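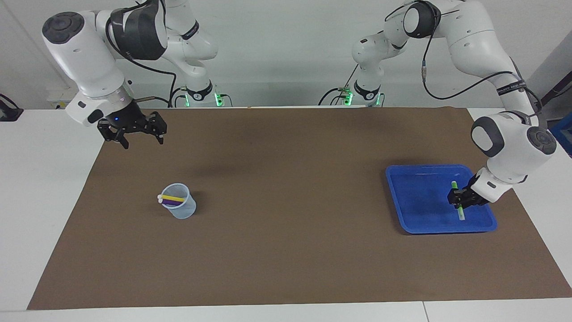 My mum kept a tin of buttons, my gran kept string, and I, it seems, keep bread. Half-loaves mostly. There were five of them in the freezer when I defrosted it in February, all wrapped in the same blue carrier bags, all from weekends when I'd baked more than two people can get through. I lined them up on the worktop and thought, right, either I stop baking or I learn what people did with the stuff before freezers came along.

I wasn't going to stop baking. So this is what I've been up to since.

I should say that I'm no expert. I bake a plain white sourdough and a brown one with seeds, and both come out a bit different every time depending on the weather and how much attention I've been paying. But I do eat a lot of it, and I grew up in a house where the end of the loaf went to the birds, and it had never crossed my mind that the end of the loaf might be the start of supper.

The person who put me straight was Siamak Naseri, who runs a bakery called Turnano two streets back from the harbour. You'd walk past it if you didn't know. It has a brown door and a window you can't see through for steam, and the queue goes down the side alley so as not to block the chip shop. I went in to ask if he'd sell me some flour and came out an hour and a half later with a paper sack of crusts and a list of things to do to them.

Siamak sold 2,667 loaves in his first month (he wrote it on the wall in pencil and it's still there, next to the light switch) and he tells me he threw away far more than he'd like. "I was ashamed of the bin," he said. "I used to take it out after dark." These days what doesn't sell gets sliced, dried in the bottom of the oven while it cools down overnight, and sold by the bag the next morning. The bags go before the fresh loaves do! I've seen a grown man sulk because he missed them.

What do you do with a bag of dried bread, though? Quite a lot, as I found out.

First there's soup. Every country that eats bread has a soup with old bread in the bottom of it, and I've now made more of them than my other half would have chosen. My favourite is the simplest. Soften a couple of onions in far more oil than feels decent, add garlic, a tin of tomatoes and some stock, and let it tick away for half an hour. Then in go two big handfuls of stale bread, torn up, and you turn off the heat and leave it alone. That last bit matters. I kept stirring mine the first few times and ended up with wallpaper paste. Leave it ten minutes, pour over more oil, and eat it out of a bowl that's too big for you.

Then crumbs. I used to buy crumbs. I used to buy them in a cardboard tub, with my own money, while there were five half-loaves in my freezer. Now I blitz the dry ends and keep two jars, one fine and one rough. The rough ones get fried in butter with lemon zest and a bit of chilli and go on top of pasta, greens, cauliflower cheese, anything soft that wants a crunch. I had them on a fried egg this morning.

Pudding is where I came unstuck. I'd always thought I didn't like bread pudding, the dark, heavy, school-dinner sort that comes in a slab. Farzad Ghorbani, who does the mornings at Turnano and has strong views, said I'd simply never had a good one, and gave me his. You soak the bread in cold tea instead of milk. Strong tea, left to go properly cold, with the bag squeezed out. Then brown sugar, mixed spice, an egg, whatever dried fruit is lurking in the cupboard, and a good fistful of suet or grated cold butter. Press it into a tin, sugar on top, a low oven for an hour and a half.

My first was raw in the middle. My second caught on the bottom because I'd turned the oven up to make up for the first. The third was lovely, and I ate it standing at the sink with the back door open, and rang my sister about it.

She wasn't as excited as I was. She did remember, though, that our gran used to make something very like it and cut it into squares for the men on the allotments, and that we both refused to touch it. I'd give a lot for a square of it now.

I've had a nose through some old cookery books as well, the kind you get for a pound with somebody else's gravy on page 40. One I picked up at a church sale has 98 recipes in it, and I went through with a pencil marking all the ones that use up bread. I gave up pencilling halfway because it was nearly every page. Bread sauce, bread in the sausages, bread under the roast to catch the fat, bread crumbed and toasted and stirred into ice cream. There's a drink as well, made by pouring boiling water over burnt toast and letting it cool, which was meant for invalids. I tried it. I can't say it did me any good, but I wasn't ill to begin with.

The ice cream, on the other hand, I'd urge on anyone. Toast brown crumbs in the oven with plenty of sugar until they go dark and sticky, let them set hard, smash them up and fold them through whipped cream and a spoonful of honey. Freeze it in a loaf tin, which pleases me. You don't need a machine or any skill at all. I took one round to the neighbours and they thought it was some sort of posh praline, and I let them.

There are things that don't work. Very seedy bread makes nasty crumbs, as the seeds go bitter when you fry them. Anything with olives in it is no good for pudding (you'd think I'd have guessed). And bread with even a speck of mould should go, the whole loaf, however much it hurts. I used to cut the green bit off and carry on, and Farzad gave me such a telling-off about it that I've never done it since.

As for storing it, I've come round to Siamak's way. Paper bag for the first two days, cut side down on the board. On day three, slice whatever is left and decide its fate there and then – freezer for toast, low oven for crumbs, or a bowl of cold tea. It's the deciding that I never used to do. I'd put the whole lump in the freezer and tell myself I'd think about it later, and then I'd bake another one.

The freezer is looking much better, by the way. There's room for peas. I did find one last half-loaf at the back last week, behind the ice tray, wrapped in blue plastic and hard as a kerb, with no label. Brown, I think. It's in the tea now.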